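Reading time: 4 min

Relutby: a catalogue and price-history dataset for hockey sticker albums

Relutby is a structured catalogue of hockey sticker and album issues, with a linked table of completed sales. It covers sealed packets, loose stickers, empty albums and completed albums. It does not cover trading cards, pins or coins. Collectors who need card data should look elsewhere; the grading vocabulary and the variant rules are not compatible.

Maintainers: Brândușa Mocanu (catalogue, schema), Rigoberto Valderrama (sales table, normalization)

Status: stable, updated each March

Contents

- `issues.csv`: one row per album issue, 168 rows
- `stickers.csv`: one row per numbered sticker within an issue
- `variants.csv`: print and language variants, keyed to `stickers.csv`
- `sales.csv`: completed sales, one row per lot
- `sources.csv`: where each catalogue record came from
- `CHANGES.md`: corrections by release

All files are UTF-8, comma-delimited, with a header row. Line endings are LF. Do not open `stickers.csv` in a spreadsheet and save it again: sticker numbers such as `3-4` will be converted to dates.

Identifiers

An issue identifier has three parts: publisher code, season start year and a suffix letter. The suffix is present even when a publisher released only one album that season. Sticker identifiers append the printed number, including any letter. Unnumbered stickers receive a `u` prefix and a sequence number assigned by album page order, left to right and top to bottom.

Identifiers are never reused. Withdrawn records stay in the file with `status` set to `withdrawn` and a pointer in `replaced_by`.

Variants

A variant is recorded when two copies of the same sticker differ in one of the following:

- back text language (English, French, bilingual)
- back colour, where the difference is a separate printing and not fading
- die-cut shape
- foil pattern
- player name spelling corrected during the print run

Miscuts, colour shifts and missing foil are treated as production faults and go in the `note` field of the sale. Release 2 listed several of these as variants. They were withdrawn in release 3.
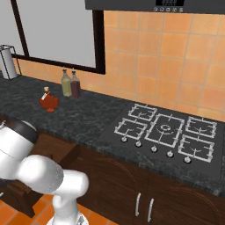 Bilingual backs need particular care. In the Fladero issues the English and French text swap position partway through the run, and sellers describe both as "bilingual". The field `lang_order` takes `en-fr`, `fr-en` or `unknown`. Where a seller supplied only a front scan, the value is `unknown`, and it should not be imputed from the sale location.

Condition

Condition is stored twice. `cond_seller` is the seller's wording, unedited. `cond_norm` is our reading of it on a five-step scale:

1. poor
2. fair
3. good
4. fine
5. as issued

A sticker that has been peeled and placed in an album cannot be rated above 3. Completed albums are rated as a whole, with `missing_n` giving the number of empty spaces. An album with writing on the cover is capped at 3 regardless of its interior.

`cond_norm` was assigned by one person per lot. A sample of 100 lots was rated a second time by the other maintainer, without sight of the first rating. The two agreed on 78 and differed by one step on the remaining 22. Most disagreements fell between 3 and 4.

Sales

Lots come from three channels: the Prandudcombe spring and fall shows, mail-bid lists, and the Bermúdez consignment archive. The Bermúdez archive accounts for 700 lots and is the only channel with unsold lots included. These have `sold` set to `false` and an empty `price_cad`.

Prices are hammer prices in Canadian dollars, excluding buyer's fees, tax and postage. Sales in other currencies were converted at the month-average rate; the original amount and currency are kept in `price_orig` and `cur_orig`. No adjustment is made for inflation.

Mixed lots are included only where the seller itemized the contents. The price of a mixed lot is not divided among its items. Filter on `lot_type = single` before computing any per-sticker figure.

Known problems

- Sealed boxes are under-represented. Most change hands privately.
- Show sales were transcribed from handwritten sheets. Illegible prices are blank, with `illegible` in the note.
- Player names follow the printed sticker, so one player may appear under more than one spelling. There is no player identifier yet.
- Packet counts for early issues are taken from the wrapper and have not been checked against opened boxes.
- Some mail-bid lists give closing month only. `sale_day` is blank for these.

Unsuitable uses

The sales table is not a price guide. Coverage is uneven across issues, and many stickers have a single recorded sale. It should not be used for insurance valuation or for authenticating foil stickers.

Corrections

Send corrections as a patch against the relevant CSV, one issue per patch, with a scan of front and back at a legible size. State whether the item is in hand. Corrections based on auction listings are accepted for `sales.csv` only.

Licence

Catalogue tables may be reused with credit to Relutby. `sales.csv` is available for non-commercial use. Seller and buyer names were removed before release and will not be supplied on request.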